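Planners Should Report Why They Stop
By Lucero Cáceres, Landine Software Group

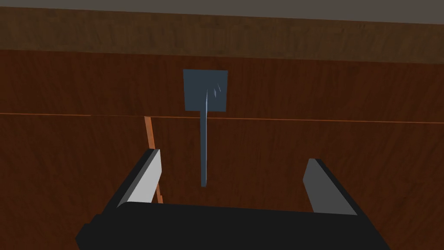 Simulated view from the gripper, with the fingers open and a spatula ahead of them.

Motion planning software is usually judged by one number, the share of trials that end in a grasp. It is our position that this number should no longer be published alone.

In March our group reviewed 2000 simulated trials run with the Tello planner. The log recorded success in 1439 of them. The remainder carried a single word, "failed." Yi-chun Tu replayed a portion by hand and found that 357 had ended before the arm moved at all. The planner had reached its time limit of 20 seconds and returned nothing. Those trials say little about grasping, yet they were scored as though the fingers had missed.

A thin handle close to a flat panel is a hard case for perception and for collision checking alike. An engineer who must improve the result needs to know which of the two gave way. Wilson Lozano has argued that such records slow down development. We respect that concern, but a reason code costs a few bytes per trial.

We therefore ask that every planner submitted for shared testing return a stated cause when it stops, and that these causes be published beside the success rate.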